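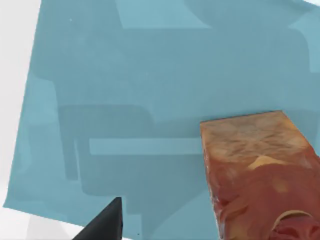 Shadows, textures, and a very stubborn block

8 February 2021

I promised an update on the simulator back when I started this, and then the winter got away from me, so pull up a chair! The short version is that Tak (my little grasp planner, for anyone new) can finally find the edge of the block without being fooled by a shadow.

The old detector worked from brightness alone, and I was so proud of it. On a plain table with flat lighting it was lovely. Then I turned on proper shadows in Vurley, the renderer I've been using, and it fell apart in one evening. A dark blue patch on a pale blue table has a nice straight side too, and Tak would happily plan a grasp on it. The marbled texture on the block made things worse, with all those swirls of yellow and amber giving it extra edges to chase.

So I rendered 2,000 new views with the light moved every time, and retrained on color and depth together. Training took 46 minutes on my desktop (fan howling the whole way). Out of 30 test grasps the planner now misses 6, and most of those are views where the block runs out of the picture and Tak guesses the center badly.

Next I want to try padding the crop, and after that, if I'm still feeling brave, two blocks at once. I'd love to have that going by April.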